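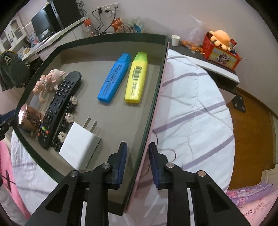 One big box beats a drawer full of little ones, writes bramblepatch, as long as it gets emptied on a schedule and everybody in the house knows where it lives.

Vavell Home Help > Sorting and Storage

How do you keep a catch-all box from turning into a junk box?

tealeaf_dosdale

I love this tip and I've been repeating it to everyone since I read it on the paper clutter thread, so now I want to go deeper!

We moved to an apartment in Dosdale in March and I gave up on the junk drawer completely. There isn't one - the kitchen has cabinets and a single drawer for silverware, and I'm not giving that up. So now we have a dark green box, a nice big one, and anything that turns up on a table or the arm of the couch goes in it. It has changed my evenings. I can clear the living room before bed and the table looks like a table again.

At the moment it has a remote, a couple of highlighters (blue and yellow, both get used for bills), my flower hair clip, a power adapter, a little pink and peach figurine and a shiny copper-colored thing that has never had a proper home in any place I've lived. Not much in there, and I'd like it to stay that way. But I know myself. The box at our last place started out just like this and by the time we packed it was full to the top with dead pens and rubber bands and keys to I don't know what.

Things I'd like to hear about:

How often do you empty yours, and do you do it all at once or a bit at a time?

Do you put dividers in? I'm tempted, but I like being able to see everything lying on the bottom.

What do you do about breakable stuff mixed in with heavy stuff? The figurine isn't valuable but I'd be sad if it got chipped, and the hair clip has those pearly flowers on it that I don't want scratched.

And adapters. What is everyone doing about adapters?

No wrong answers, I just really enjoy hearing how other people set this up.

pinecone_and_twine

Oh, I'm so glad somebody asked this, I have been running a box like yours for ages and I could talk about it all day.

Emptying: every 14 days, all at once, on a tray. I tried the bit-at-a-time way and what happens is you take out the easy things (the remote goes back to the couch, the scissors go back to the kitchen) and the hard things sink. After a while the box is nothing but hard things and you stop wanting to look in it. If you tip the lot out you have to pick up every item, and half of them you know what to do with the moment they're in your hand.

I sort what comes out into "has a home", "needs a home" and "why do we own this". The first pile gets walked back to where it belongs before I do anything else. The second pile is the fun one! Your copper-colored thing is in the second pile, by the way. If it has followed you through several apartments then you obviously like it, so give it a spot on a shelf where you can see it. I put up one narrow Drotmont shelf by the front door just for things like that and it's my favorite corner of the whole place. A figurine would look lovely there too, and then you can stop worrying about chips.

On dividers, I'd say no for a big open box. I bought a set from Lacerda, the housewares place, and they did look very tidy for a while. But a long remote doesn't fit in a small square, so it ended up lying across the top of everything and hiding whatever was underneath. What I do now is put one small lidded tin inside the box for tiny things. Hair clips, earrings, spare buttons, the little key for bleeding the radiators. Line it with a scrap of felt or an old soft sock cut flat. Your clip would be very happy in there.

For the heavy-and-breakable problem, the other thing that helps is to lay a folded dish towel on the bottom. It stops things from sliding when you carry the box from room to room, and you can throw it in the wash when you do your emptying.

Highlighters: leave them in if you use them where the box lives. I keep a pen and a highlighter in mine on purpose and count them as residents. If you're walking across the apartment with them every time a bill comes, then they want to be in a cup near the bills.

socksorter

get a smaller box. if its big you will fill it. mine is 6 inches deep and when stuff shows over the top i deal with it, no schedule needed

also throw out the pens that dont work, people never do

bramblepatch

Thank you for quoting me, that made my day!

I'll take the adapter part, as that's where I have put in the most work. I used to have a whole bag of them. I went through it one rainy afternoon with a roll of masking tape and a marker, and I matched every adapter to the thing it charges. If I couldn't find the match in the house, it went to the electronics bin at the recycling center. Out of the whole bag I kept a small handful, and I haven't missed a single one of the others.

So now when an adapter lands in our box, it gets a tape flag the same day. I write what it's for and which room, like "clock radio, bedroom" or "small lamp". The tape goes on the side, well away from the prongs. If there's a cable with it, I wind the cable loosely and hold it with a twist tie. And I lay adapters down at the end of the box away from anything delicate, so the prongs don't scrape against it when the box gets bumped. With a hair clip like yours I'd make sure of that, as the pearly finish on mine came off in one spot after a month next to a plug.

I'd stick up for the big box, though. A small one works well if you live alone or if you're strict with yourself. There are several of us here and a small box was overflowing by bedtime. A big one lets you spread things out flat so you can find what you want without digging, and that's the part you said you like. The trick for us was a rule that nothing gets stacked. When the bottom is covered, it's time to empty, whatever the calendar says.

We also set a kitchen timer for 60 seconds after dinner and everyone grabs what's theirs out of the box. The kids think it's a race. It doesn't get the box empty but it gets it close, and it means the remote is back by the couch before anyone starts yelling for it.

One more thing about remotes: try a strip of hook-and-loop tape on the back and another on the side of the coffee table. Ours used to end up in the box every single day, and now it's there maybe 2 times in a month.

I'd love to hear where the copper-colored thing ends up!

tealeaf_dosdale

These are wonderful, thank you all. The tin with the felt is happening tonight, I have an empty mint tin that's just the right length for the clip. I'm going with "nothing gets stacked" and I've already put a tape flag on the adapter. Still thinking about the shelf. Does the Drotmont one need to go into a stud, or will it hold on plain drywall with anchors? We rent, so I'd like to make as few holes as I can.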